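Water Retention in Cotton Terry After Repeated Laundering
Project report, Textile Care module, Sasalby

1. Background
Terry cloth holds water in its loops. Fabric softener is said to coat the fibers and slow uptake. We tested this on cotton towels bought from one supplier, Gorow.

Tan terry towel on a green tabletop
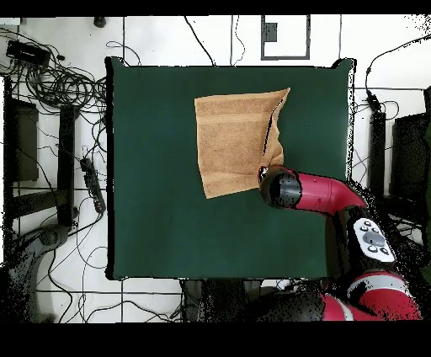
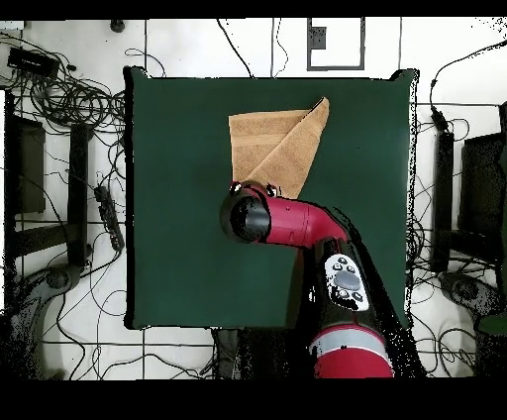
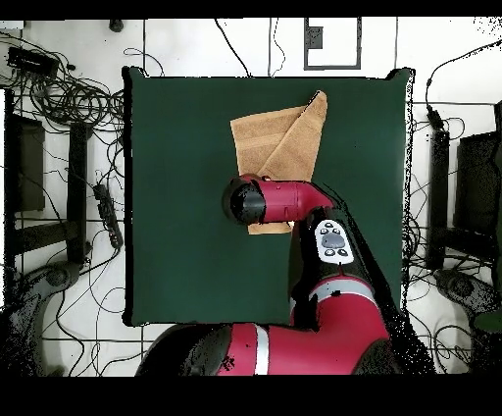
2. Method
Samples were cut to 20 cm squares and split into two groups, one washed with softener and one without. Both groups went through 18 wash cycles in tap water. After every second cycle each square was dried flat, weighed, laid on water for one minute, drained and weighed again.

3. Results
Uptake in the softener group fell by around 7 percent over the full series. The other group rose slightly in the first cycles – probably from loss of factory finish – and then stayed level. Edge samples with a woven band were left out, as the band has no loops.

4. Limits
Water hardness was not measured. Drain time was kept by hand and varied between operators.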